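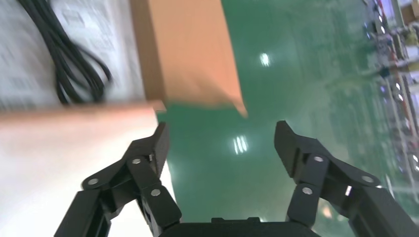 *Wrist view of the two-finger gripper near the cardboard boxes.*

# Setting up a box-and-mouse task with the Sirko gripper kit

Loïc Baudry, Kilness support. Updated 19/09/2026.

This page covers the first task most buyers try with the Sirko kit: handling a boxed computer mouse. It assumes the gripper is bolted on and the wrist camera shows up in Flaneo, the control program that comes with the kit.

## 1. Set the opening

Open the Gripper tab and press Home. The fingers move out to their full width and the position reads 1000. For work inside a carton, type 862 and save it as "box". Save the full opening as "table".

## 2. Work over the box

Fold the flaps back before you start. Bring the arm over the box at slow speed, with the fingers pointing down and the palm level.

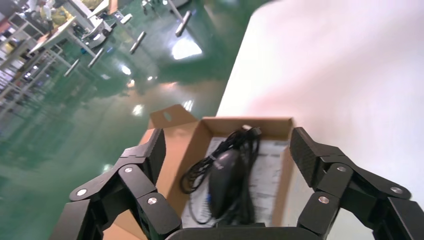
Check both fingertips against the side walls before you go lower. If one pad is closer than the other, shift the arm sideways in small steps. Don't fix it by turning the wrist, or the pads will meet the mouse at an angle.

Cables are the hard part. A pad that closes on a loop of cable will report a grip, and Flaneo can't tell the difference. Aim for the shell and keep the force low. We use 97 on the Flaneo scale for a mouse.

## 3. Work on the table

Load the "table" setting and move the arm until the mouse sits midway between the pads.

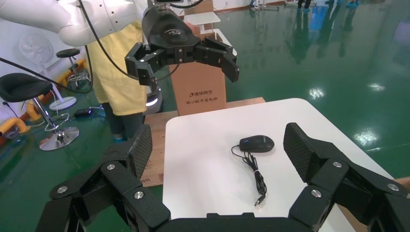
Lower the arm until the pads are level with the sides of the shell, then close. Leave the cable slack so it doesn't pull the mouse around. If the grip slips, raise the force a little and try again, up to 900.

## If the fingers stop early

Press Release, then Home. If the position still doesn't read 1000, check the joint pins for tape or bits of cardboard. Ga-eun Pyo handles replacement pads and links at Kilness.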